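Overnight parking and street lighting: changes for residents
9 February 2018

The Lakarbridge Neighbourhood Office has received the findings of the overnight parking survey carried out last October. Forms were delivered to 2394 households and 1601 were returned. The Office wishes to thank all those who replied, and in particular those who added written remarks about individual streets.

The remarks fell under a few main headings. Many residents of Traltham Road and the streets leading off it find it difficult to park close to home after the evening return from work. Others reported vehicles left across dropped kerbs, which obliges anyone with a pushchair or wheelchair to go on to the carriageway. A large number of replies raised the standard of lighting, either as a concern for people walking home or in connection with damage to door mirrors and paintwork.

Following discussion with the highways department, the arrangements below will apply in five streets on a trial basis: Traltham Road, Clulter Street, Clulter Place, Shirazi Terrace and Mill Bank.

Bay markings will be repainted, and the white lines at dropped kerbs will be extended where they have worn away. Notices will be fixed to lamp posts before the work starts in each street, and vehicles must be moved by the time shown. Permits already issued remain valid for the whole of the trial. A second visitor permit may be applied for at the Office, on production of proof of address.

Lamps reported as faulty have been passed to the lighting contractor. Residents are asked to continue to report any lamp that is out, flickering or hidden by branches, giving the number on the post and the nearest house number. Reports may be made by telephone or at the front desk.

Drivers are reminded of the following. Vehicles should be parked close to the kerb and within a marked bay where there is one. No vehicle may be left within the hatched area at the junction of Clulter Street and Traltham Road, which is needed by the refuse lorry and by the fire service. Trailers and caravans may not be kept in the bays overnight. Bags, tools and other belongings should not be left on view.

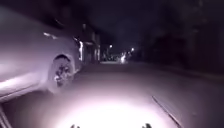
Door mirrors folded in at night are less likely to be struck, and residents whose cars have folding mirrors are encouraged to make use of them. The colour of a vehicle also affects how readily it is noticed: a pale car, such as the one parked here at the roadside, shows up well once light falls on it, while the buildings beyond remain dim and the streetlight in the distance is only a small white point. Owners of darker vehicles may therefore prefer a bay nearer to a working lamp where one is free. Comments on the trial should be sent to the Office in writing, marked "Overnight parking".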